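An open afternoon at the Hurari studios, Pidonthorpe

I went to Pidonthorpe on a Sunday in October, when the artists at the Hurari studios open their doors to visitors. The bus number 519 leaves you at the bottom of the hill and from there you walk. I arrived a little after two and the courtyard was already full of people with prams and coffee.

Hurari was a wool store before the artists took it. There are four floors, and each one has its own colour on the stairs, so you can say to your friend "I am on green" and she will find you. Entry is free but they ask for a small donation at the gate.

I started on the ground floor with the sculptors. The work I liked most was a long row of garden rakes, their teeth replaced with cast glass. The glass is a grey-green colour, like the water in a harbour, and when somebody walked heavily on the floor the teeth made a very small sound. The title card said only "Autumn, borrowed". I went back to it twice.

On the next floor a ceramics group was showing a wall of 300 porcelain buttons. Each one was pressed from a real button which people in the neighbourhood had lent. You could take a magnifying glass from a hook and look at the thread marks. My complaint is the lighting, which was too yellow and came from one side only, so half of the wall was in the shadow of the visitors.

The third floor belongs mostly to Ivent, a print workshop. They let us pull one small linocut each, and mine came out crooked, but I have it now above my desk. They keep more than 3,000 old wood letters in flat drawers, and the drawers were open for looking. Please don't touch them with inky fingers, as a sign asked us in three languages.

At the top is the reading room, with the Wilczyńska bequest: exhibition catalogues, posters and some textile samples in paper sleeves. It was quiet and warm there – almost too warm – and I sat for half an hour with a catalogue about straw weaving. I would have stayed longer, but the room closes at 4 and they are strict about it.

If you go next time, bring cash for the print table and start from the top floor, where the crowd arrives last. The lift is slow and small. The café had only carrot cake left when I came down, and it was good. 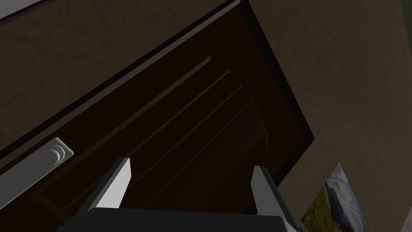
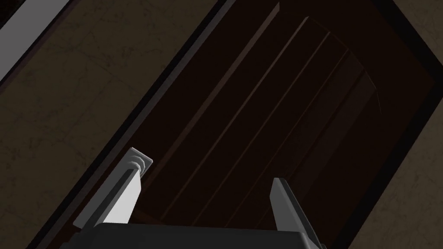
Words and pictures: M. Wilczyńska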